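Teaching by Showing: Notes for the Second Lab Block
Handout 3, Mon 18 March

Welcome back, everyone. I promised at the end of the last lecture that we would stop drawing boxes and arrows for a while and get our hands on something, and I mean to keep that promise, although you will have to put up with a little talking first. Please read these notes before you come to the lab. They are longer than the last set, and I'm sorry about that, but the parts people skip are usually the parts they come and ask me about in the hallway afterward (which I don't mind, you know where my door is).

Two ways to show a robot what you want

By now you know that we can get a demonstration into the computer in more than one way. The first is by hand: you take hold of the arm, the motors go slack enough to let you, and you lead it through the motion while the joint positions are written down. It feels lovely the first time. You'll also notice your own body getting in the way, and your wrist turning in directions the robot would never have picked for itself. The arm learns from all of that, including the parts you would rather it forgot.

The second is by remote control. You sit at the desk with a controller in your hand, your hand moves, and the gripper moves with it, either on the real bench or in the simulator. This is slower to learn and a good deal less pleasant for the first hour. It has one great advantage for us, which is that you have to work from the camera views, much as the learned policy will have to later on. If you can't tell from the picture how far the fingers are above the dish, then you should not be surprised when the policy can't tell either.

We will do the whole of this block by remote control in the simulator, using the Nodau software you installed in the first week. If Nodau still won't start on your laptop, use one of the machines in the Benjelloun room. They are older but they work, and the chairs are better.

The countertop exercise

The exercise is called Hemania in the folder, for reasons lost to time, and it is a kitchen counter with ordinary things on it. Your job is to demonstrate a pick and a place: choose one object, bring the gripper over it, grasp it, lift it clear of its neighbors, and set it down where your task card says. You'll record 50 good demonstrations per pair. Bad ones get recorded too, but put them in the separate folder, please, and don't delete them. We'll want them in the fourth lab.

Think before you move. Some of these objects are much kinder to a parallel gripper than others. A tall bottle can be taken around the neck or around the body, and both are fine so long as you make up your mind and do it the same way each time. A spoon lying flat is hard, and I would leave it until you have some practice. The cup is somewhere in between: you can go for the rim or try to close around the whole thing, and I've seen good work done both ways.
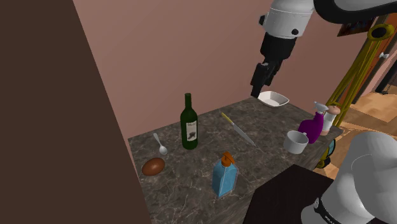
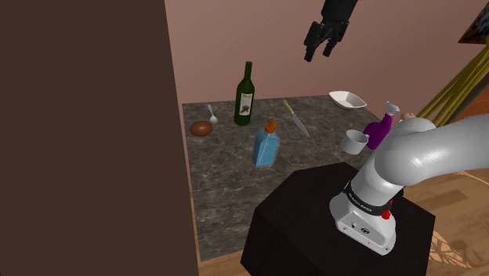

The wine bottle, the knife with the yellow handle and the purple spray bottle appear in both views, and it's worth spending a few minutes going back and forth between the two before you read on. Pay attention to how much of the counter the robot's own body hides from you. When I plan a demonstration, I like to ask where the target will be in the view at the moment of the grasp, and whether any part of the arm will be in front of it by then. A path that looks perfectly sensible at the start can leave you guessing at the end.

Last year's group left comments in the margin of the shared copy of this handout, and I have kept one of them in because it made me change how I teach this section. Barnier wrote that the advice about choosing one grasp and sticking to it was right for the first set of demonstrations and wrong after that, because a policy trained only on one tidy grasp had no idea what to do when the fingers arrived a little to one side. "We had to go back and record ourselves being slightly off and then fixing it," the comment goes on, "and those were the ones that helped. I wish the handout had said so before we did the first lot."

Well, now it does. So please split your recordings. Make most of them clean, with the same approach and the same grasp, and then make a smaller set in which you start a bit wrong on purpose and recover calmly. Calmly is the important word. A panicked recovery teaches panic! If you find yourself jerking the controller, stop the recording, put your hand in your lap for a moment, and begin again.

What makes a demonstration good

People ask me for a rule here and I have never managed to write a satisfying one, so you'll have to make do with a few habits.

Keep a steady pace. The recorder takes a sample at a fixed rate, so when you hover and think, you are filling the file with examples of not moving, and the policy will happily learn to stand still above an object forever. Do your thinking before you press record.

Come down from above where you can. Sweeping in from the side is how things get knocked over, especially anything tall and narrow.

Open the gripper fully before you descend, and close it only when you have stopped descending. Doing both at once looks elegant and makes the data very hard to learn from.

After the release, go straight up before you go anywhere else. I can't count the times I have placed a thing beautifully and then dragged it along with me on the way out.

And swap with your partner often. Two people's hands give you a little variety for free, though do agree beforehand on which side you'll approach from.

A word on numbers

The set I trained on in December, which I'll show you in the lecture, had 1369 demonstrations in it. Please don't be discouraged by that. It was gathered over a long stretch, and when I trained again on 500 chosen with some care, the result was close enough that I felt a bit foolish about all those afternoons. You are not expected to reach either figure. With 50 you should get a policy that reaches for the right object more often than not, and the interesting part of your write-up will be the times it doesn't.

What to hand in

One folder per pair, with the recordings, the task card, and a page or two of notes. In the notes I'd like to read which object you chose and why, how you divided the recordings between clean ones and recoveries, and what you would show the robot differently if you had another afternoon. Please write it in plain sentences. If you and your partner disagreed about something, put both opinions in, as I enjoy those the most.

Before the next lab, look again at the section on action spaces in Handout 2. We'll be comparing joint positions with gripper positions, and you will need to know which of the two your files contain. It says so in the second line of each one.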